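Minutes of the October meeting, Fekatance Shared Rooms, Tables and Small Items Group
Posted in October by the minute-taker, Istel Building 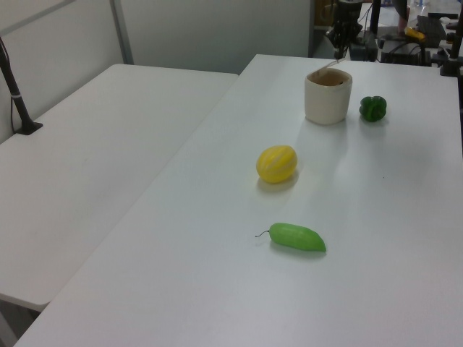 The white tables, with cup, pepper, melon and the green one (see item 3).

Meeting opened at 6:10 p.m. Six present, one of them under protest because it clashed with supper. Apologies received from the Rahman Hall group, who sent the same apologies in September, word for word.

1. Last minutes
Approved after the word "heated" was changed to "lively" in the paragraph on coat hooks.

2. The two white tables
The gap between them was raised again. One member would like them pushed flush. It was pointed out that the left one sits a bit lower, so pushing them together would swap a gap for a step. A second member proposed raising the left table on felt pads. A third asked how many felt pads. The matter was left there for the evening.
The angle was also discussed. Those who like the shallow V say it makes the room friendlier. Those who don't like it say it makes them feel seasick. Agreed to leave the V until the November meeting.
ACTION: measure both tables, in the same units this time.

3. Play food
The group went over what should live in the Dredomari box and what should stay out on the right-hand table. The yellow striped melon stays out. The dark green bell pepper stays out, on condition that it stops turning up in the real fridge at Rahman Hall.
Long discussion of the light green item. Four members hold that it is a cucumber, one holds that it is a zucchini, and one abstained on the grounds of not cooking. The label on the box will read "cucumber/zucchini" and the subject is closed until somebody buys a smaller label.
Request for a replacement set came to $194 including delivery. Declined with some feeling.

4. The cream cup
Asked whether the cup belongs to the play set or to the kitchen. The kitchen says it isn't theirs. The thin pale thing standing in it was called a straw by half the room and a stick by the other half. Either way it is to stay with the cup.
ACTION: ask Istel reception if they are missing a cup.

5. Money
Balance stands at $1,664. Of this, $600 is held for the floor and may not be spent on felt pads, however reasonable the felt pads. The quote for the floor is $707. The difference was noted in silence.

6. Any other business
The dark equipment at the far end behind the tables is still a clutter. Everyone agreed it should be tidied and looked at their shoes. Carried forward.
The biscuits were thought to be the old biscuits.

Meeting closed at 7:25 p.m. Next meeting in November, same room, bring own chair if you want the good kind.

Contact: the Fekatance desk, Istel Building, ground floor | © Fekatance Shared Rooms | Back to top

This site uses cookies to remember your settings. Accept | Manage choices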